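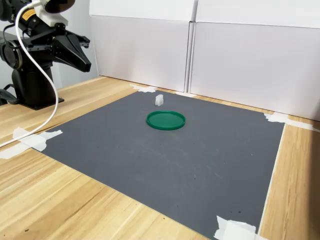 Energy

So the lights in Ladell are going off on purpose, and I've got the candles out already! The grid company, Premesham, wants to practice rolling outages before the cold sets in, and our side of the river goes first, Wednesday at 7 p.m., for 2 hours. That's 2,722 homes (mine included, and yes, my freezer is full).

I called Vilmos Lakatos over at Premesham and he was pretty relaxed. "Charge your phone, leave one lamp switched on so you know when we're back," he told me. The hospital and the water plant stay on. Last year's drill covered 3 streets, this one covers 19, and the east side gets its turn in December.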